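Dorkby gray microfiber gym towel: my review after months of use

Posted by Fernanda Seixas, April 27, 2020

I never thought I'd get excited about a towel, but here we are! I'd been dragging the same old cotton hand towels to training for years, and they were heavy, they smelled by the end of the week and they slid off the bench every time I moved. My friend Laurinda Coelho had a gray Dorkby one and let me borrow it for a leg session. I ordered mine that same night.

First thing: it's light. I can roll it up and stuff it in the side pocket of my bag with my keys and forget it's there. It soaks up sweat really fast (I do get very sweaty on incline presses) and it dries on a hook overnight, even in my bathroom, where nothing dries. Mine has been through the wash 87 times, yes I keep a tally on the laundry room calendar, and the edges haven't started to fray.

I mostly use it over the seat of a padded bench, and on vinyl it stays put much better than cotton did.

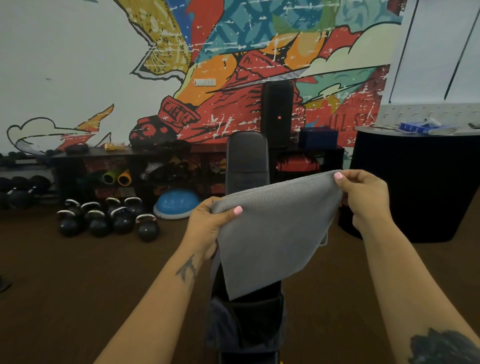
The gray was a good pick too. Chalk shows up a bit, but it shakes right out, and I don't end up with those yellowish marks my white ones got.

Small gripes: it grabs lint like crazy if you wash it with fleece, and the first two washes left some gray fuzz in the filter. Skip the fabric softener, it kills the absorbency. I'd also love a longer version for lying back on a flat bench.

Five stars from me, and I've already got a second one on the way for my sister.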